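Visit report: Dosamell ventilation test house and duct workshop, October

Dosamell opens its test house to outside visitors twice a year. The group was small, mostly installers and people who commission systems in existing homes, with a few of us from the energy advice side. The program ran from 9 in the morning until mid-afternoon, with the test house first and the duct workshop after lunch. Notes below are in the order of the day.

The test house is a full-size two-story dwelling built inside a larger hall. The hall is held at a set temperature, so the outside conditions stay constant and wind is removed as a variable. The envelope can be leaked on purpose through capped ports in the exterior walls. With all ports closed it measures well under what most of us see in occupied houses.

The first session dealt with air transfer between rooms. The supply side delivers to bedrooms and the living room, the extract side pulls from the kitchen and baths, and everything in between depends on the path under and around the interior doors. The staff had measured pressure across closed doors with undercuts of different heights. Results with a short undercut were poor. The bedroom went positive, the extract fans drew their make-up air from elsewhere, and the measured supply flow dropped.

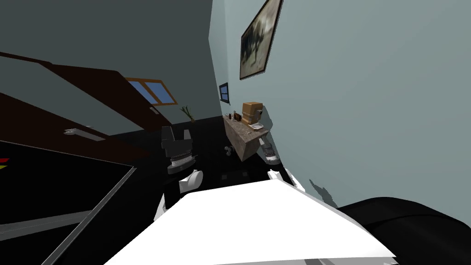 Carpet makes this worse. Several of the installers said they cut doors to the drawing and then find that the flooring contractor has used up the gap. Dosamell's recommendation is to specify a transfer grille, or a lined slot over the head of the door, wherever the floor finish is not fixed at design stage. The slot also did better in their sound tests, although the lining has to be continuous and that is hard to inspect after the trim goes on.

The second session was on the Flidby controller, which runs the fan from a humidity reading in the extract duct and a carbon dioxide reading in the main bedroom. On the day the outdoor reference sensor showed 1,015 hPa and the controller was using that value for its density correction. The correction is small at this altitude. I asked whether it could be switched off to simplify commissioning and was told it could, through the installer menu. The default humidity setpoint is 50 percent, which I would consider low for a house in a damp climate. The fan would spend much of the fall at its upper speed.

Lunch was sandwiches in the hall office. The coffee machine was out of order.

The duct workshop is across the yard. It makes semi-rigid duct, manifolds and the flat plenum boxes sold under the Paewai name. Output is 3,000 boxes a month when both lines are running; one was stopped for a tool change. Each box gets a leakage test at the end of the line, and rejects go back for resealing at the collar, the usual weak point. The collar was redesigned last year and now has a double lip. It fits the older spigots, but the older clamp does not fit the new collar, so mixed stock on a job will cause trouble.

Discussion at the close was mainly about filters. Pressure drop across a loaded filter was shown for three grades, and the finest grade roughly doubled fan power before the change indicator came on. Nearly everyone thought the indicator should work on pressure and not on elapsed hours.
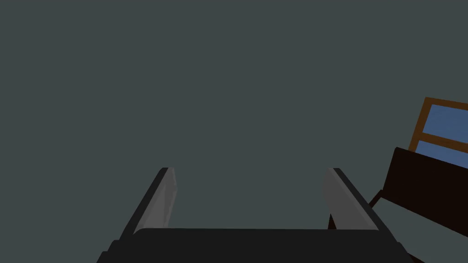
Rianne Aerts disagreed, saying that a pressure switch in a small unit drifts within a couple of years and that tenants ignore the light in either case. She would sooner see a fixed change date written on the unit and a spare filter left beside it.

No conclusion was reached. The slides are to be sent out along with the door undercut data. The next visit is planned for spring, when the Dindidero heat recovery core should be installed in the test house and running.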